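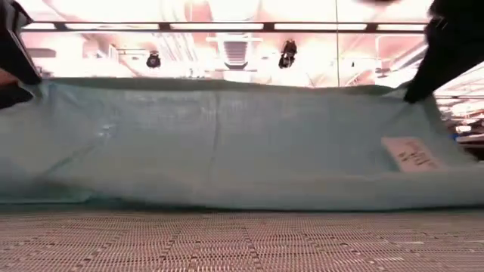
Stretch pose with the green cloth, right corner sitting higher than the left.

Ticket 718
Opened: Sun 21 May
Site: Jornotmont
Cell: Kettle, two arms, table mounted
Controller software: Tarnard
Priority: normal
Status: closed

Problem as reported

The right arm on Kettle stops too high when both arms lift a cloth by its top corners. The left arm is fine. With small napkins you hardly notice, but with a large cloth the top edge comes up uneven and the fold that follows is crooked. It has been getting worse since the right wrist motor was changed in December.

No error is shown on the Tarnard screen. Both arms report that they have reached position. The cell finishes the job and carries on to the next one, so there is nothing in the alarm list to go by.

What we have tried already

Restarted the controller. No change.

Ran the homing routine on both arms, left first and then right. No change.

Swapped to a different cloth in case the label or the hem was catching in the fingers. Same result.

Cleaned the finger pads on both grippers with a dry cloth. The grip feels the same on both sides and neither one slips when you pull by hand with the motors off.

Slowed the lift to half speed. Same height at the end, so it doesn't look like overshoot.

Log

First reply from Stirkent asked us to check the mounting before touching any settings. All the base bolts on the left arm were tight. One on the right arm could be turned by hand. Tightened it and ran the lift again. The right corner was lower than before but still not level.

Stirkent then asked for the difference in height between the two gripper tips at the end of the lift. We measured from the table top to the tip on each side, with no cloth in. The right was 15 mm above the left. Ran it again after a restart and got the same figure, so whatever it is, it is steady.

Next we were told to compare the stored joint offsets with the ones on the commissioning sheet. Left arm matched on every joint. Right arm did not match on the wrist. It looks as though the offset for the old motor was left in place when the new one went in, and the homing routine doesn't overwrite it. That would explain why homing made no difference.

Cleared the wrist offset and ran the joint calibration from the service menu. The first attempt stopped at step 7 with "reference not found". We had the gripper closed. The manual says open, but only in the note at the end of the section. Opened it, started again, and it went through to step 9 and saved.

Repeated the height check with no cloth. Left and right tips level as near as we can measure with a steel rule.

While the covers were off we went over the cables on the right arm as well. One of the ties near the shoulder was tight enough to pull on the bundle when the arm reached across the table. Cut it off and fitted a new one with more slack. We don't think this had anything to do with the height — it just wanted doing.

Then put Kettle back on the table-setting job, with the placemat, napkin, plate and cup out, to see the right arm working at full reach as well as close in. The right wrist is the one that matters for the cup, and if the new offset was wrong it ought to show up there.

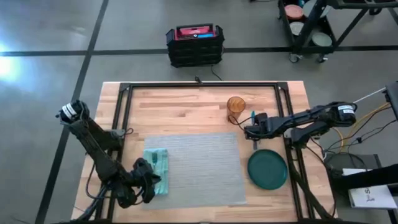 Stirkent replied that the job was a fair test for the wrist but not for the base, and asked us to check the bolt again after a full day of running. If it has moved, the thread in the mounting plate is probably worn and the plate should be changed. Tightening it further would only hide the fault. They also asked for a copy of the new offset file, so that it can be kept with the cell record.

Offset file sent. A copy is also saved on the controller under the date.

Bolt checked after a full day. It had not moved. We have put a paint mark across the head and the plate so that anyone walking past can see if it starts to turn.

Ran the large cloth again, several lifts one after the other. Top edge level to the eye each time, apart from the usual sag in the middle. Folds are square enough to stack.

Stirkent has confirmed that the ticket can be closed.

Notes for next time

After any motor change on Kettle, clear the old offset for that joint before calibrating. Homing on its own is not enough.

Gripper open before calibration, both arms.

Check the base bolts with a spanner at the monthly service. This was not on our service sheet and has now been added.

Still open under a separate ticket: Tarnard should give a warning when a stored offset is older than the motor fitted. Stirkent has passed this on and we have no date for it yet.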